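Review: Cluretti stock and duty software for independent wine shops

Aoife Ó Néill, 16 April 2025 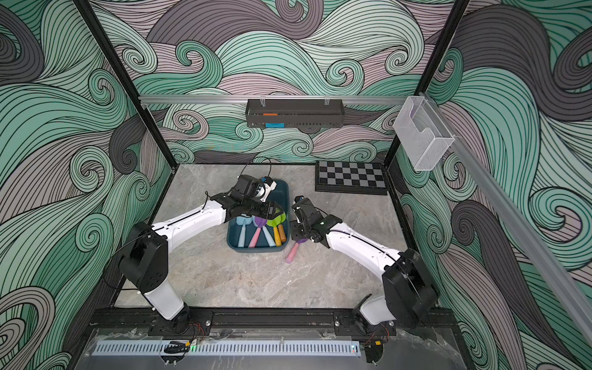
Cluretti is a stock control package for wine and spirits retailers that import part of their range directly. I have run it since February at a shop with 1026 product lines, 87 of them brought in under duty suspension. It replaced Vunditz, which handled the till side well but left duty to a spreadsheet.

Setup took 4 days. Most of that went on bottle sizes and alcohol strength, as the import file rejects any line where strength is blank. Vintages are held as child records under one product, so a price change on the parent carries down unless you lock it.

Duty is worked out per line on release from bond and posted as a separate cost. Margin reports can show it in or out. I checked 100 releases by hand against our Bondik warehouse statements and the totals matched, apart from rounding on half bottles.

Weak points: mixed cases have to be broken down manually before a transfer, and the supplier screen is slow with long order histories. Returns to bond are not supported at all. Gowda does handle them, but charges per till.

Recommended for one or two sites with regular direct imports. Shops that buy only from domestic wholesalers will not use enough of it to cover the fee.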